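8/24/19 - Webbing and binding, dye bath notes

Second run of the pink on the Kadik mesh. Wyn Parri weighed out the dye, I did the water. Followed the April recipe except for the salt, which went in later than it should have. Bath held steady the whole time. Color came up slower than on the test strips and stayed paler than the card Wulmont sent us, but Pantelis wants it pale, so I left it.

Lot 281 is the one to keep. The lot before it has streaks along the selvage and I have put it on the bottom shelf for practice pieces. Please don't cut samples from it and label them 281 - that happened in April and cost us a reorder.

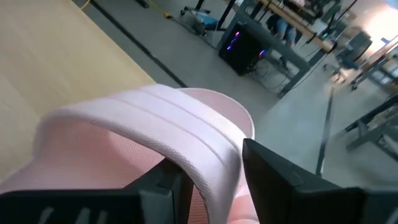
*Pale pink mesh with white ribbed band.*

Binding: still no answer from Sayce on whether the white tape is pre-shrunk. Washed a 26 inch length and it came back short, so I am treating it as not. All tape gets washed before it goes to the sewing table. Thread tension at 6 puckered the edge on scrap, backed off a little and it lay flat. Needle changed.

Clandorura order is for eight pieces. Pantelis Mitsotakis-Vlachou is handling the paperwork and will ask them about the rinse test, which we have never had in writing.

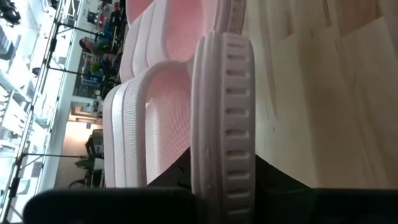
*Light pink molded piece, slotted rim.*

To do:

- rinse test on 281, cold then warm
- light fade strip in the south window, half covered
- find the good scale weights
- write the salt timing on the recipe card so it isn't missed again

Dye left over, one jar, top shelf. Lid sticks.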